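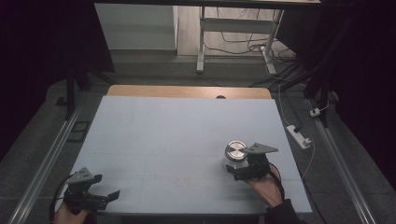
Pui-shan Au says dried beans need 16 hours of soaking before they go near a stove.

I do less – overnight, then 15 minutes at a hard boil.
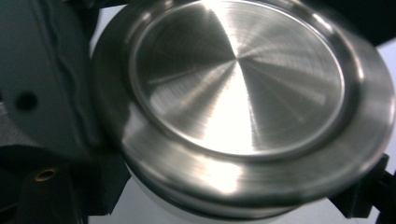 Salt goes in early at my place. After the boil I turn the heat low and cover the pot. A round stainless lid like this one is fine.

Karim Zerouali adds a bay leaf. I skip it. 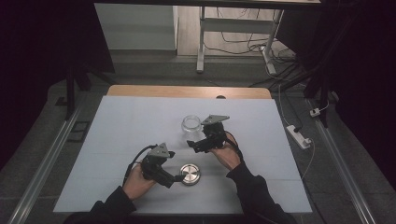 Round metal lid, lying flat.

Home Posts Recipes
Print | E-mail
© Harnitz Kitchen | Contact | Back to top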